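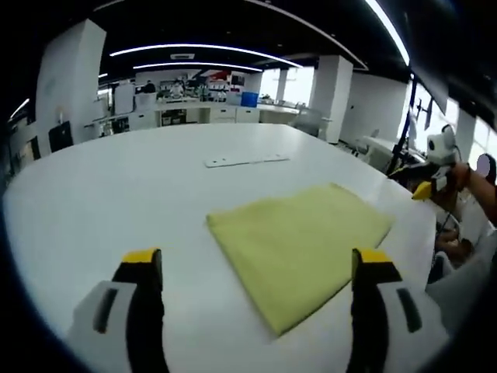
Stillanside, January

Folding on a big table, and other small things that make laundry easier

I have folded laundry on beds, on couches, on top of the dryer and once on the hood of a parked car, and I will tell you right now that a large table with nothing much on it beats all of them. A white one is even better, if you can get the use of one, as every bit of lint shows up and you can wipe it away before it gets onto the clean things. The cloth lying on ours is one of those soft yellow-green ones, folded into a square that came out a little skewed, and I am perfectly happy with a square like that. It stacks, it fits in a drawer, and the next person to grab it will be mopping up coffee with it.

Cloths and small towels first, then. Lay the cloth down flat and smooth it from the middle outward with the side of your hand. Fold it in half, smooth again, fold in half the other way. If one corner pokes out, take hold of the top layer by that corner and ease it back — don't start over. My neighbor Iestyn Landeg starts over every time and it takes him all of a Saturday-sized afternoon to get through one basket (he knows I'm writing this, he laughed).

Go easy on the fabric softener with microfiber. It leaves a film and after a few washes the cloth just pushes water around the counter. Wash them apart from fluffy cotton towels, too, or they come out wearing the towels.

Now, the table itself. Before you put anything clean on it, wipe it and let it dry all the way. I used to skip the drying and then wonder why my dish towels smelled musty in the drawer! Round and oval tables take some getting used to, I'll admit, with no straight edge to line a hem up against. I use the fold in the cloth as my straight line and forget about the table. A reader from Trolport wrote to say she sticks down a length of masking tape as a guide and peels it off when she's done, and I think that's lovely, though do try it on a hidden spot first.

Shirts are where people give up, so let me go slowly.

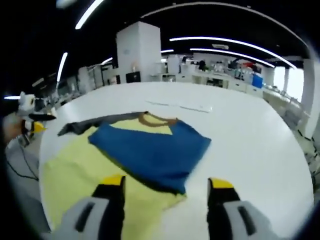
Pale yellow-green shirt with the brown collar, blue cloth on top.

Spread the shirt out flat before you do anything else with it, and get the other things off it. I know how it goes, you tip the basket out and there's a blue something lying on the shirt you want and a strip of dark gray poking out from under that. Pull them free one at a time and set them to the side. Trying to fold a shirt with its friends on top is how you end up with creases you didn't ask for.

With a ribbed neckline, start at the collar. Pat the ribbing into its curve with your fingertips and don't tug on it, as ribbing that gets stretched while it's damp tends to stay that way. Then turn the shirt face down, bring one side in toward the middle with the sleeve laid back along it, do the same on the other side, and fold up from the hem. I fold in 3 for a deep drawer and in half for a shelf. My old Vasilakis dresser has very shallow drawers, and there I roll them instead.

Keep strong colors away from pale ones until you're sure of them. A deep blue that is still a touch damp can leave a shadow on a light yellow or green, and it's miserable to get out. Press a white rag on the inside of a seam and look for color on it.

And hang on to the odd pieces, the sleeve cut off an old sweatshirt or the good half of a worn-out tee. They make fine dusters, and mine live in a Fikitz tin under the sink.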